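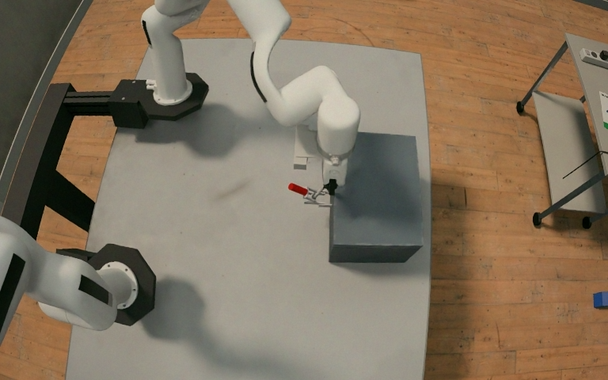

宝宝满六个月以后，我开始自己做辅食。最花时间的一步其实是做之前的准备，所以我想把我的做法完整写下来，给同样刚开始的妈妈爸爸参考。我的中文是成年以后学的，有些厨房的词可能用得不太准，请大家原谅。先说桌子。我建议用一张浅灰色的长方形桌子，像图里那样，放在木地板上也没有关系。浅灰色的桌面上，南瓜泥和胡萝卜泥的点子很容易看见，擦的时候不会漏掉。我家以前的桌子是深棕色，常常第二天早上才发现有一块已经干了的米糊。

今天做的是南瓜小米糊，一次做好，冷冻起来，可以吃一个多星期。

需要的东西

南瓜400克（去皮去籽以后的重量）
小米3大勺
清水适量
蒸锅一个，小锅一个
料理棒或者小的搅拌机
带盖子的硅胶冷冻格

我用的料理棒是Brustex的，声音比较大，所以我总是等孩子醒着的时候才用。别的牌子也可以，只要刀头能拆下来洗。

第一步：洗手，洗工具

刀、砧板、冷冻格都用热水和洗洁精洗一遍，再用开水冲一下，放在架子上自己晾干。不要用擦过桌子的布去擦。砧板最好有一块是专门做辅食用的，切过生肉的不要拿来切南瓜。

第二步：煮小米

小米洗两次就够了，洗太多次会没有味道。放进小锅，加比较多的水，大火煮开以后转小火，盖子留一条缝。煮到米粒都开花，汤变得有一点稠。中间要搅几次，特别是锅底。

第三步：蒸南瓜

南瓜切成一样大小的薄片，水开以后放进蒸锅，蒸17分钟。我试过切大块，结果外面烂了，里面还是硬的。用筷子能很轻松地插进去，就是熟了。蒸出来的水先不要倒，后面可能要用。

第四步：打成糊

把南瓜和小米粥放在一起，用料理棒打。第一次吃的宝宝要打得很细，没有颗粒。如果太稠，加一点刚才蒸南瓜的水，一次只加一勺，看一看再加。合适的样子是：用勺子舀起来，倾斜的时候慢慢地滑下来，不会像水一样流。

不要放盐，不要放糖。一岁以前也不要放蜂蜜。我婆婆尝了一口说没有味道，可是孩子吃得很高兴。

第五步：分装和冷冻

把糊装进冷冻格，不要装太满，冻了以后会鼓起来一点。等它不烫手了就盖上盖子，马上放进冷冻室，不要在外面放很久。第二天把冻好的小块拿出来，放进保鲜袋，袋子上写清楚名字和哪一天做的。我家的规定是两个星期以内吃完，过了就扔掉。

吃的时候

前一天晚上拿出需要的量，放在冷藏室里解冻。早上用小锅加热到完全热透，然后放到温的再喂。用微波炉也可以，但是加热以后一定要搅匀，因为中间有时候特别烫。喂之前，先滴一点在自己的手腕里面试一下。碗里吃剩下的不要再放回冰箱。

常见的小问题

糊打出来有丝：南瓜的品种不一样，有的丝比较多。用细的筛网过一遍就好了。

解冻以后有水：这是正常的，加热的时候搅一搅，又会变成原来的样子。

宝宝不肯吃：不要着急，隔几天再试。我的儿子第一次把南瓜糊全部吐在围兜上，到第四次才张嘴要。

可以换别的菜吗：可以，红薯和胡萝卜都行，胡萝卜要蒸得更久。每一种新的食物先单独吃几天，看看有没有起疹子或者拉肚子。如果家里有人对食物过敏，请先问医生。

下一次我会写苹果燕麦糊，做法差不多，但是燕麦要提前泡。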